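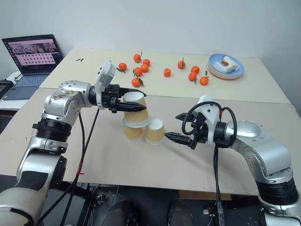 Unit 4: Paper Cups, Nesting and Storage
Beverage Station Basics – handout for the second session
Prepared by Malathi Gounder, revised June 7, 2024

Read this before you come to the practice room. The first part repeats what was said in the lecture. The second part is the set of exercises, and you will need it in front of you.

4.1 Parts of the cup

A paper cup has a side wall, a bottom and a rim. The side wall is a flat piece of coated paperboard, cut in a curve and wrapped so that the two ends overlap. The overlap is called the side seam. It is sealed with heat and pressure, and you can find it with your thumb even when the printing hides it.

The bottom is a separate disk. It sits a little way up inside the wall, and the lower edge of the wall is folded in around it. This leaves a shallow hollow under the cup. The hollow keeps the bottom off the table.

The rim is the top edge of the wall rolled outward. It does three jobs: it stiffens the mouth of the cup, it gives the lid something to grip, and it is more comfortable to drink from than a cut edge. On many printed cups the color stops below the rim and the rim is left white. A white rim shows lipstick, coffee marks and dirt from a counter very quickly, so check it first when you inspect a cup.

4.2 Taper

The wall is wider at the top than at the bottom. This slope is the taper. It lets one cup go inside another, and it also affects how the cup stands. Right side up, a cup rests on its narrow end. Upside down, it rests on its wide end and is harder to knock over. An empty cup standing on its rim is the steadier of the two.

Cups of the same volume from different makers may have different tapers. A Sundaram cup and a Plollov cup look alike on the shelf, but they do not nest well together. One will ride too high, or it will drop too far and jam. Do not mix makers in one sleeve.

4.3 Nesting and stacking

In this course the two words mean different things.

Nesting: one cup goes inside or over the next, facing the same way. Each added cup raises the column by only a small amount.

Stacking: cups are placed end to end, bottom against bottom or rim against rim, or in a pyramid. Each level adds the full height of a cup. Stacked cups are for display only.

An inverted column is built by lowering a cup, rim down, over a cup that is already upside down. Bring the upper cup straight down. If it comes in at a slant, its rim catches on the wall of the lower cup and can push the whole column sideways. Let go when it settles. Do not press. Pressed cups hold tight – the walls seal against each other and the next person has to twist them apart, and that crushes rims.

An upright column is easier to build but leaves the top cup open to dust. Cover it or keep it in a dispenser.

4.4 Where to hold the cup

Hold the wall, on the lower half when the cup is right side up. Keep fingers away from the rim and out of the inside. When the cup is upside down the bottom is at the top, so the same part of the wall is now the upper half. Students get this wrong more than anything else in the unit.

An empty cup needs very little force. If the mouth goes oval, you are squeezing too hard. A cup that has been creased once will bend at the same place when it is filled, and it should be put aside.

4.5 Setting up the table

Use a clear, dry work surface for the cups. Keep fruit and plates on a separate surface behind or beside it. Peel and juice make the table sticky, and a sticky table pulls at the rims. Leave room to lift a cup without reaching across the others.

If cups will stand upside down on the bare surface, wipe it and let it dry first. For service, put down a clean tray or liner.

4.6 Exercises

Work in pairs. One person builds and the other watches and writes. Then change places.

Exercise A. Stand three cups upside down in a row. Lift one and lower it over its neighbor, then add the third. Record whether the base cup moved.

Exercise B. Build an inverted column of 6 cups. Measure the height of one cup alone and the height of the column. Subtract the first from the second and divide by five. The result is the nesting step.

Exercise C. Use your nesting step to work out the height of a column of 90 cups. Will it fit in a Tridon dispenser tube with 70 cm of usable height? Show your work.

Exercise D. Take your column apart from the top without touching any rims. Set aside damaged cups and note the kind of damage: crease, open seam, flattened rim.

4.7 Handing in

Give your sheet to Ekkachai Kamolrat before you leave. Both names go on it. If you missed the session, Revathi Thomas has the key to the practice room and can give you a set of cups.

Unit 5 covers lids and sleeves. Bring your nesting step with you.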